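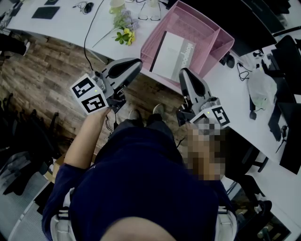 Chapter 7
Transfer Stations and Bulk Haul

7.1 Introduction

Collection vehicles are built to pick up waste. They are poor at moving it over long distances. A rear-loading truck carries a crew, a compaction mechanism and a body sized for narrow streets, and each of these adds cost to every mile driven between the end of the route and the place where the load is tipped. When that distance is short, the cost is accepted as part of collection. When it grows, it becomes worthwhile to empty the truck at an intermediate point, combine its load with others, and send the combined load onward in a larger vehicle. The intermediate point is a transfer station.

Chapters 5 and 6 treated collection as a closed loop that starts at the depot, passes through one or more routes, and ends at a disposal or recovery site. In this chapter the loop is divided in two. The first part, from route to transfer station, is called primary haul. The second, from transfer station to final site, is called bulk haul. The two parts have different vehicles, different labor needs and different sources of delay, and they are usually planned by different people. Many of the problems discussed in later sections come from treating one part in isolation from the other.

After working through the chapter, the reader should be able to estimate the haul distance at which a transfer station becomes economical, select a station type for a given waste stream, size the tipping area and the storage volume for peak conditions, and list the main controls needed for odor, dust, litter, noise and leachate. Readers who have not yet covered density and compaction ratios should return to Section 3.4, as the terms are used here without further definition.

7.2 Terms Used in This Chapter

Tipping floor. The paved surface on which collection vehicles discharge their loads. In a direct-load station there may be no tipping floor at all.

Push wall. A reinforced wall against which a wheel loader piles and gathers waste. The push wall sets the practical height of the pile.

Top-load trailer. An open trailer loaded from above, through a hopper or directly from an upper level, and covered before it leaves the site.

Turnaround time. The interval between a vehicle's arrival at the inbound scale and its departure from the outbound scale, including all waiting.

Payload. The net weight of waste carried. Payload is limited by volume for light waste and by axle weight for dense waste. Construction debris reaches the axle limit first in nearly all trailer types.

Surge capacity. The quantity of waste the station can hold when inbound deliveries exceed outbound removal. It is stated in tons, or as a number of hours of average inbound flow.

The word "dump" is avoided in this book except in quotations from older ordinances. "Tip" is used for the act of discharging a load, and "landfill" for an engineered disposal site.

7.3 Origins of the Transfer Approach

Early transfer operations were simple. Wagons tipped over a retaining wall into barges or rail cars, and gravity did the work. The method needed a difference in level and very little equipment. It also spread litter over a wide area, and complaints about smell and vermin appear in municipal records wherever it was used.

Enclosed stations came later, along with motor trucks and the closing of small disposal sites near towns. As sites closed, the remaining ones were larger and farther away. A crew that had once tipped within sight of its route might now spend a large part of the shift on the highway. Two responses were possible: bigger collection vehicles, or transfer. Bigger vehicles were tried first in many places, and the limits were soon reached – streets, bridges and alleys did not grow along with the trucks.

Stations of this period were often placed in buildings put up for other purposes, such as freight sheds and brickworks. The layouts were inherited and seldom suitable. Low roofs prevented full raising of the truck body, and columns stood where trucks needed to reverse. Several of the design rules in Section 7.9 are best understood as corrections of these faults.

7.4 The Break-Even Distance

Consider a collection truck with payload P, in tons, and an operating cost of C per minute, including crew. If the round trip from the end of the route to the final site takes T minutes, the direct haul cost per ton is

Direct cost = (C × T) / P

With a transfer station the cost per ton has three parts: the primary haul to the station, the cost of owning and running the station, and the bulk haul. Let t be the round-trip time for primary haul, S the station cost per ton, and c, p and T' the cost per minute, payload and round-trip time of the transfer vehicle. Then

Transfer cost = (C × t) / P + S + (c × T') / p

Transfer is justified on cost when the second expression is smaller than the first. Since p is commonly several times P, and c is often less than C because a transfer trailer has one driver and no loaders, the third part rises slowly with distance. The station cost S does not depend on distance. Plotted against round-trip time, direct haul appears as a steep line through the origin, and transfer as a shallow line that starts well above it. The point where they cross is the break-even point.

Three cautions apply. First, time should be used in place of distance wherever it is known. A short trip through a congested center may cost more than a long one on open road. Second, S depends strongly on throughput. A station designed for 800 tons per day and operated at half that figure will have a cost per ton far above the design value, as most of its cost is fixed. Third, the expressions leave out the effect on collection itself. A crew relieved of a long drive may be able to complete another part route, but only if the routes are redrawn. If they are not, the saving exists on paper and the crew simply returns to the depot earlier.

7.5 Case for Study: The Irnham District

The following case is used throughout the chapter. The Irnham district has one landfill, at Brikirero, reached by a two-lane county road. Collection trucks make the round trip in 116 minutes under normal conditions, including time on the site. The district proposes a transfer station on a vacant parcel next to the depot, with a primary round trip of 50 minutes from the center of the collection area.

The first study was prepared by Detlef Ostermann, then the district's planning engineer. It used average daily tonnage and found a modest saving. A review by Jayanthi Sundaram, dated May 2024, accepted the haul figures but questioned the use of averages. Her main point was that deliveries were heavily grouped. Of the 69 loads recorded on the survey day, well over half arrived in two periods, one before the midday break and one near the end of the shift. A station sized for the average would have trucks standing on the access road at both times, and the turnaround assumed in the first study could not be met.

The review also noted that the county road was subject to closure in January, when drifting snow could hold outbound trailers on site for a full shift. The first study had provided no surge capacity beyond the tipping floor itself. Adding it increased the building area and raised S, and moved the break-even point closer to the actual haul time. The saving remained, though it was smaller than first reported.

The case is a useful one because neither study contains an arithmetic error. The difference lies in what each author chose to treat as typical. Students should keep both versions at hand when attempting the problems at the end of the chapter.

7.6 Classification of Stations

Transfer stations are classified here by the method of loading the outbound vehicle.

Direct-load stations discharge waste from the collection truck straight into an open trailer or a compactor hopper. They need little floor space and no loader. They also have almost no surge capacity, and a missing trailer stops the whole operation. Direct loading suits small flows with even arrivals.

Storage-load stations receive waste on a floor or in a pit, from which it is moved to the outbound vehicle by loader, crane or conveyor. Arrival and departure are separated, so that a delay on one side is not felt at once on the other. The floor type allows inspection of loads and removal of unsuitable items. The pit type keeps the truck area cleaner and holds more waste per unit of floor, but inspection is harder and falls from the edge are a serious hazard.

Compaction stations press the waste into a closed container or form it into a dense block before loading. Payload by weight is improved for light waste. The equipment is costly and, unless a second unit is installed, its failure has the same effect as a missing trailer.

Mixed arrangements are common. A storage-load station may have one direct-load bay for use at quiet times, and many stations keep a separate area for private cars and small trailers. The separation of public and commercial traffic is a matter of safety and should be settled before anything else on the site plan – it cannot easily be added later.

7.7 Data Needed Before Design

No station should be sized without a record of arrivals by time of day, covering at least one ordinary week and one peak week. Scale records from the existing landfill are the usual source. They show the time of weighing and not the time of arrival, and any line at the scale will hide the true peak. Where a line is known to form, arrivals should be logged at the gate.

The record should give, for each load, the vehicle type, the origin, the class of waste and the net weight. Unloading times should be measured separately for mechanical and manual discharge. Hand-unloaded vehicles may make up a small share of tonnage while occupying the tipping area for most of the day.

The next section takes up the calculation of tipping bays from arrival data of this kind, beginning with the case of a single vehicle type and uniform unloading time.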